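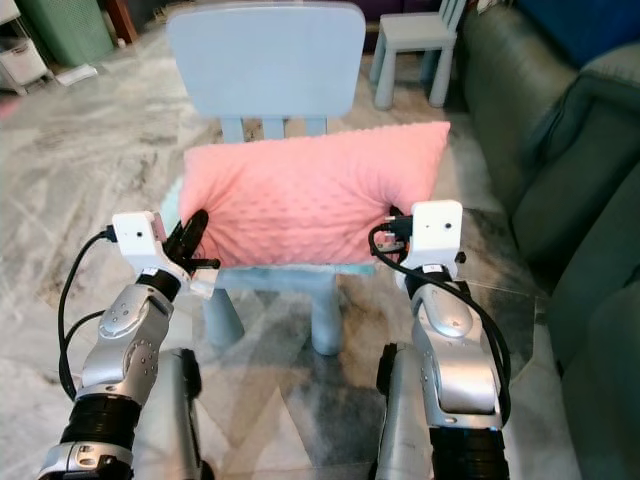 Chore robots group, December meeting
Present: Kaja Vasiliauskas, Keith Clegg, Baltasar Medina, Frans Segers, and me (Krum Kadrić, stuck with the notes again). Started at 9, more or less, once Keith found a chair.

Last month's minutes: fine, except Frans wants it on record that he said "tidying" and I wrote "tidal." Fixed!

Main item was whether two arms can be trusted with a living room yet. Kaja says pillows are her favorite test because they squash and sag and never sit the same way twice. She'd like us to stick with the children's chairs and the small pillows through the winter. Keith thinks that's too easy (he wants fitted sheets, he always wants fitted sheets) and we went back and forth on it for a good while. 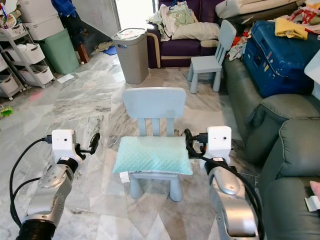 Baltasar's point was that picking a pillow up is one job and leaving it where a person would leave it is another, and we've been scoring them as one. Agreed to split the score sheet. He'll go back through the 383 runs we've logged and mark them again, poor man.

Frans asked when any of this gets to laundry. My own feeling is we're a long way off, and I said so. Kaja is more hopeful than I am. We left it there.

Shop floor: Tarner would like a shelf-stocking trial. Keith to call them.

Money: 400 left in the kitty. Frans to ask Motell about spare cables.

Next meeting Sunday, same room. Kaja's bringing the new score sheet.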